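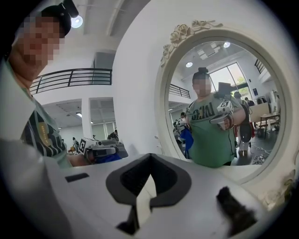 Round mirror with carved roses at the crown, ground floor, Rorkorgate.

Palomino Mirrors: README

Palomino Mirrors is a catalog of wall mirrors and the rooms they hang in. It covers 52 mirrors in two buildings, Orar and Rorkorgate, and has around 2000 entries in all. An entry is one short written note on one mirror, made on one visit. Most mirrors have many entries, made at different times of day, and a few in the Orar hallways have only one or two.

The catalog was put together for people who write about furniture and interiors and want consistent wording for frames, ornament and placement. It can also be used for search and tagging.

Contents

mirrors.csv: one row per mirror
entries.csv: one row per visit note
rooms.csv: one row per room
terms.txt: the word list for shapes, finishes and ornament
changes.txt: what was edited and in which release

All files are UTF-8. Commas inside notes are quoted. Empty cells mean the value was not recorded. A zero is a real zero.

Fields in mirrors.csv

mirror_id: building letter and number, for example R-07
room_id: matches rooms.csv
shape: round, oval, square, rectangular, arched, other
frame_color: plain color words only, such as cream-white, black, gray, gold
ornament: terms from terms.txt, separated by semicolons
ornament_place: crown, foot, left, right, lower left, lower right, upper left, upper right, all around
width_cm, height_cm: outside edge of the frame, ornament included
wall: color of the wall behind the mirror
mount: wall, leaning, furniture

Left and right are always given as you face the mirror. Release 1 mixed this up for some of the Orar rows. Those have been corrected, but if you kept a copy of the old file, replace it.

Sizes were taken with a tape and rounded to the nearest centimeter. We have full sizes for 40 of the mirrors. The rest hang too high to reach or have furniture in front of them, and their size cells are blank. Please don't fill these in from photos. The one at the top of this page is a large mirror seen from close by, and a width guessed from it would be no use.

Fields in rooms.csv

room_id, building, level, wall color, ceiling color, and a yes or no for mezzanine, railing and column. The mezzanine field is for rooms that open up to an upper level with a rail along it. If the room carries on under the mezzanine, that part is still the same room and keeps the same room_id. We tried splitting them and went back, as too many mirrors sat near the line.

Columns are noted by section (square or round) and color. Lights are listed only by place, ceiling or wall. We didn't record bulb types.

How ornament is written

Pick the plainest word that is right. "Roses" is used where the flowers can be told apart as roses. If they can't, write "flowers." A band that curls or folds like cloth is "ribbon scroll," and a curl with no ribbon look is "scroll." A group of flowers set close together is "cluster."

The mirror shown would be written like this:

shape: round
frame_color: cream-white
ornament: rose cluster; ribbon scroll; flowers
ornament_place: crown; lower right
wall: white
mount: wall

Frame material is left out of the whole catalog. Painted frames are hard to judge by eye and we didn't want to scratch anybody's mirror to find out.

Notes in entries.csv

Each note is up to 100 words. It says what part of the frame was looked at, how the light was, and whether anything was in the way. Reflections are mentioned only when they make the frame or glass hard to read. People are not described in the notes.

Time of day is given as morning, midday, afternoon or evening. A small batch from November has no time at all.

Known problems

Cream-white frames on white walls are sometimes entered as plain white. The Galen word list, which we started from, had no cream-white, and the older notes follow it. Search for both.

"Lower right" and "right" overlap. Two people looking at the same ornament may choose differently, and we have left both where they disagreed.

Several oval mirrors are close to round. The rule is to write oval if the height and width differ by more than 2 cm. For mirrors with no sizes the shape was judged by eye.

Room names changed at Orar partway through. rooms.csv has the new names, with the old ones in the column old_name.

Corrections

Send the mirror_id, the field, the value now in the file and the value you think is right. One correction per line is easiest for us. Corrections to sizes need a tape measurement of both width and height. Changes go in with the next release and are listed in changes.txt.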